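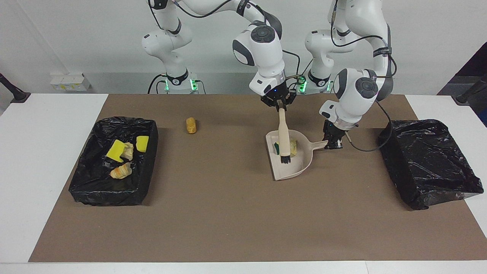 15 March 2023
Orkero, bench 2. Dry sweep and bin layout, continued.

Carried over from the previous entry: the short brush is back on the bench, the long one has gone to the store. Old liners used up, new Hamdy liners in both bins. Mat as before, same face up.

Layout

Brown mat across the table, bins left and right, both lined in black. Left bin takes sponges. Right bin takes debris. The dustpan is worked on the mat with its handle toward the debris bin, so the lip faces left and the brush comes in from the sponge side. Tried the reverse in the morning and went back. With the handle toward the left bin, the full pan has to travel the whole width of the mat to be emptied, and whatever is light enough to roll gets a long ride near the lip.

Working area of the mat, less the strips next to the bins that get no use, is 4000 square centimeters. This is the number to use when comparing with the June sheets. Those were made on the old Trendard mat, which was smaller, and the sheets give pieces left per mat with no area. Convert before quoting them.

Brush and pan

Brush is the Bastari dustpan type, pale handle, black bristle. Pan is the beige one with the short flat handle. They were not bought as a set and the widths do not match: the brush is narrower than the lip, so one stroke does not cover the pan. Overlap the strokes by a third of the brush width. Six strokes per pass is enough for the area in front of the pan. More than that moves material sideways past the corners of the lip.

Brush upright, bristle ends down. Tilting it forward gives a flicking action when the bristles release at the lip. Small hard pieces go over the back wall of the pan, and soft ones stay put and get smeared. Upright with moderate pressure is slower and leaves less behind. The bristles should bend visibly at the tips and no further up.

Pan angle matters more than I had written down earlier. Handle too high: lip digs into the mat and the mat creeps toward the left bin. Handle too low: lip lifts and crumbs pass underneath. On this mat a low hold with light downward force works. The usable range is narrow, and it is easier to find by lowering the handle until the lip just starts to lift and then coming back up slightly.

Pieces that reach the inner back wall stay there. Pieces that stop just inside the lip come out again on the next backstroke if the brush is dragged. Lift the brush clear between strokes. Do not drag.

Material

Mixed small scrap, green and pale pieces, plus crumpled waste. The large crumpled pieces do not belong in the sweep at all. They bridge the lip and hold back everything behind them. Pick them up by hand size first, largest to smallest, straight into the right bin, then sweep what remains. Did it in the wrong order on the first run and spent most of the pass pushing one piece around the mat.

Sponges also off the mat before sweeping. A sponge left in the path collects crumbs on its underside and drops them later in the left bin, where they get counted as a miss if anyone checks the liner. 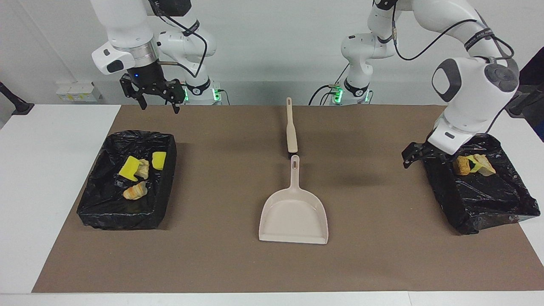
Trays either side of the mat. Crumpled debris in the right-hand one.

Liners

Hamdy liner, black, fitted by hand. The fit is loose in a bin this shallow. Fold the excess over the rim on all sides and press it down along the outside wall. The corners bunch whatever is done with them. Flattening the folds there takes longer than fitting the rest of the liner and they come up again after the first drop, so leave them.

What does need care is the edge nearest the mat. If the fold is slack on that side, the film stands up above the rim and small pieces lodge in the crease when the pan is tipped. Pull that side tight first, then do the other three. Check by running a finger along the rim. Any pocket deep enough to feel will hold crumbs.

Trapped air under the liner: push the center down to the floor of the bin before use. Otherwise the first light item sits high and can slide off toward a wall.

Stock: ordered 4000 liners, delivery note says 4000, cartons not opened beyond the first. Store them flat. The top liners in the open carton have picked up a hard crease across the middle, which does no harm to the film but makes it spring back off the rim.

Emptying

Bring the pan over the rim before raising the handle. Tip toward the middle of the bin. Tap once. The finer pale crumbs cling to the pan surface and come off with one pass of the brush tip into the bin. Wiping the pan with a sponge leaves it damp, and the next run then has to wait.

Mat

Surface is matte and holds crumbs slightly better than the bare white tabletop does, so expect a residue the first pass will not shift. Second pass at right angles to the first took most of it. The mat edge toward the front of the table has begun to curl. Turned it over for a while under weight, better but still not flat. Crumbs that get under the curl are out of reach of the brush and should be logged separately from the working area.

The white strip beside the mat needs its own wipe at the end. It shows everything.

Open items

Wider Bastari brush, if they have one to suit the beige pan.
Liner in the next size down. Ask Hamdy for a few loose ones before ordering another carton.
Trendard mat: find out whether it is still in the store. One run on it with the present brush would settle the June comparison.
Pan lip has a slight nick near one corner. Mark the position on the underside and check it again next entry.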